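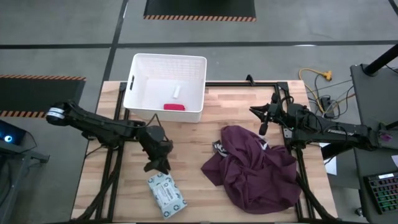
A butcher-block top with a white basket and a red sponge.

Looking after oiled worktops: notes for the autumn

The Clendanby workshop has had a run of questions about wooden worktops since the heating went back on in September. Most concern the same three faults: grey patches by the sink, a rough feel after cleaning, and short cracks in the end grain. All are linked to moisture moving in and out of the timber, and all can be put right at home if they are caught early.

Wood takes up water from damp air and gives it back to dry air. Across the grain it swells and shrinks as it does so; along the grain the change is too small to matter. A worktop 2504 mm long will therefore stay very nearly that length all year, but its depth will vary. The fixings underneath have to allow for this. Use slotted brackets, with the screw set at the middle of the slot and done up firmly but not hard. Tops that have been glued to the cabinets, or screwed through round holes, tend to split along a joint in the first winter.

Oil slows the movement but does not stop it. To test the finish, put a few drops of water on the surface and leave them for ten minutes. If they still stand up as beads, the oil is sound. If they have spread and the wood under them has darkened, it needs another coat. Test by the sink and behind the taps as well as in the middle, as wear is seldom even.

Before oiling, wash the top with warm water and a little washing-up liquid, wipe it down and let it dry overnight. Rub any raised grain with 145 mm sanding discs or a hand block, working along the grain, and finish with 200 grit. Going finer closes the surface and the oil will not soak in properly. Vacuum off the dust.

Apply the oil thinly with a lint-free cloth. Leave it for 20 minutes, then wipe off everything that has not gone in. A sticky film the next day means too much was left on. Two thin coats a day apart are enough for a top in regular use. Cloths with oil on them can heat up and catch fire by themselves, so lay them flat outdoors to dry before they go in the bin.

Black marks are a separate matter. They come from iron – usually a wet tin or pan – reacting with the tannin in the timber, and sanding rarely reaches the bottom of them. Oxalic acid will lift most. Wear gloves and eye protection, follow the strength given on the packet, and rinse well afterwards.

The Garside store has the slotted brackets back in stock under part number 307.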